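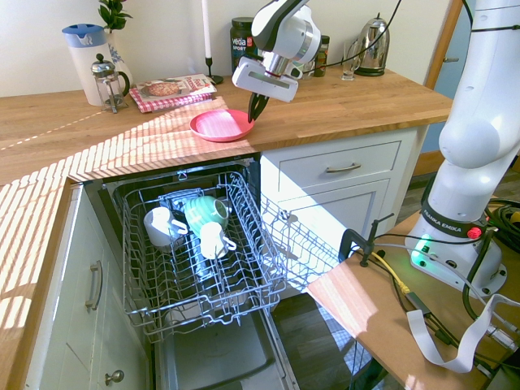
4. Teaching the plate pick

The Govetia planner ships with a routine called "auto rim grasp," and we suggest you leave it off until you have done the job by hand at least once. Its authors say it works on any tableware. We have our doubts. A pink plastic plate lying on a butcher-block counter, with stripes of sun from the blinds running across it, is a fair thing to judge it by, and a kitchen at home will give you that light whether you want it or not. Bring the fingertips to the far rim and teach the point there.

4.1 Before you start

1. Clamp the table that carries the arm. Push it hard from the side. If it moves, tighten and push again.
2. Open the dishwasher door flat and pull out the upper rack.
3. Load the Poon profile for plastic plates. Do not use the one marked "universal."
4. Set the speed to 6 percent. The Breltness forum will tell you this is timid. Ignore it.

CAUTION: Keep one hand on the stop button during every taught move. The collision setting in the software is no substitute for it.

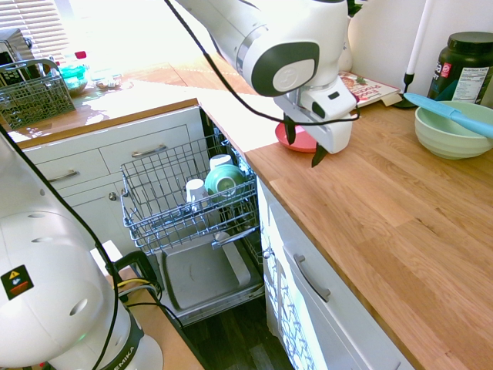
4.2 Recording the points

1. Guide the arm by hand to a spot well above the plate and save it as point 1.
2. Lower to the rim, close the fingers slowly, and save point 2.
3. Lift straight up, then save point 3 over the rack.
4. Play the three points back with nothing in the fingers – twice, if the rack has been moved at all.

Note: Pakico gives a total of 291 successful picks in its release notes and leaves out how many were tried. Keep your own tally, failures included.

4.3 If the plate slips

Lower the grasp by 2 mm and repeat. Raising the grip force is the usual advice, and in our workshop it mostly bent the rim. If the third try still slips, go back to 4.1 and check the table first – it is the table more often than the software.

Do not go on to mugs until plates work in both morning and evening light. Mugs are covered in section 5.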